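OK, August project thread, since a few of you asked what I've been doing with my evenings. I'm teaching a robot arm to handle a mug! By remote control! And I'm having the best time.

The short version: you hold a small leader arm, the big arm copies whatever your hand does, and the computer records all of it. Joint angles, gripper opening, camera video. Do that enough times and you can train a policy that tries the job by itself.

My leader arm is a Hultar, the light one with the finger loop. The recording software is Sinent. They talk to each other over one cable now, which took me most of a weekend and a firmware rollback, but wow is it smooth.

First target is 100 good episodes of one task: reach to the mug, close on it, lift, set it back down, go home. "Good" means I'd be happy if the robot did exactly that. Anything with a fumble in it goes in a separate folder.

I'm doing it on a regular table with regular stuff on it, paw print tablecloth and all. I tried a bare table first and the policy got very good at bare tables (and hopeless the second I put a basket down).
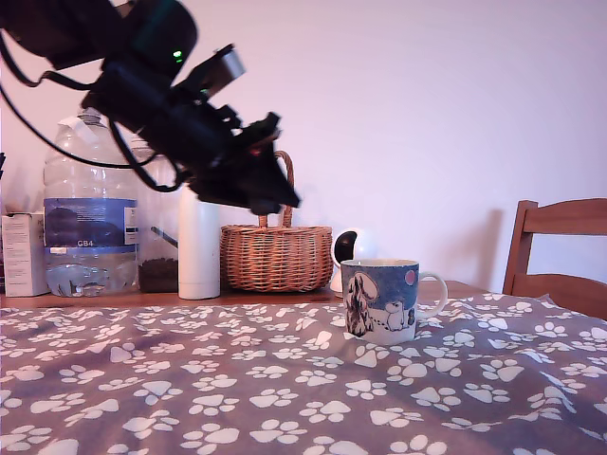

Grundach: Do you keep the episodes where you hesitate? I was told to throw out every pause and my policy got worse, so now I have no idea what to believe.

Great question, and I went back and forth on it! I keep short pauses right before the grasp, when I'm lining up. I cut the ones where I'm just scratching my nose. Long idle stretches taught mine to sit still forever, like it was waiting for a bus.

What surprised me most is how much of my own habit ends up in the data. I always came at the handle from the same side without noticing. Guess what the arm did when I turned the mug around. Same approach, straight into the ceramic. (Mug survived. It's tougher than it looks.)

So now I turn the mug a little before every episode and slide it somewhere new on the cloth. I also swap the stuff at the back of the table every 16 episodes, which is how many I can do before my wrist wants a break.

Speed matters too. My early episodes were so slow and careful that the trained arm moved like it was underwater. I've been pushing myself to move at the pace I'd use at breakfast, and the newer runs look so much more natural.

The view I care about most is the one from the wrist. For the last bit of the reach I quit looking at the table and drive from that feed alone. If I can't tell from the video where the rim is, the policy can't either.

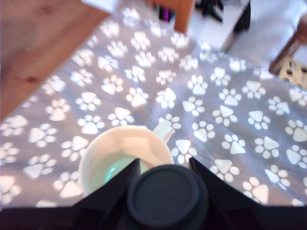
Closing slowly was the other big fix. I used to snap the gripper shut the moment I thought I was there, and the mug would get nudged sideways. Now I squeeze gently, let it settle, then lift. Night and day.

Latest test, trained on 3807 seconds of recordings: 9 clean lifts out of 16 tries, with the mug in spots I picked at random. I yelled so loud at the first one!!

Most of the misses were at the far side of the cloth, where I have hardly any episodes. That's tonight's job, as soon as dinner is cleared.

If you're using a Lambert leader arm with Sinent, please tell me how you set the gripper scaling. Mine is touchy in the last bit of travel and I'd love to compare settings before I record the next batch.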